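Keep the old workstations

Our school district is about to replace 100 desktop computers, and the plan is to send the old ones to be shredded. I think this is a mistake. The machines still work. Most of them need a cleaning and more memory, and neither job takes special training.

Guilan Qian, who runs the repair evenings at the library, gets through 10 towers in an evening with two helpers. Her position is that a computer you can open is a computer you can keep. I agree with her, and I'd like the district to test the idea before it signs anything. 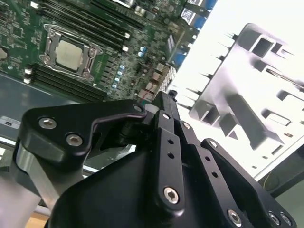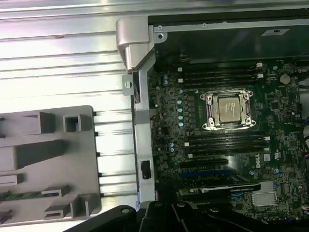
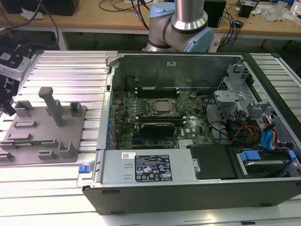 The case for keeping a tower like this starts with how it was built. A thin laptop is often glued shut, with the memory soldered down. On this Dell board there is a bank of black memory slots on each side of the processor, and the tower has a hard drive with blue plastic handles. Parts like these were meant to be reached. A careful student can learn to change a memory stick in one class period – and will understand the computer better afterward.

The usual objection is power use. Older workstations do draw more electricity than new small desktops, and I wouldn't leave them running all night. But a lab that is open for a few hours after school is a different matter, and the cost of making a new computer has to be counted too.

Guangming Du at the district office told me that staff time is the real problem. Fair enough. Then start small. Hold back 16 machines, give them to the high school electronics class, and see how many are in use by next July.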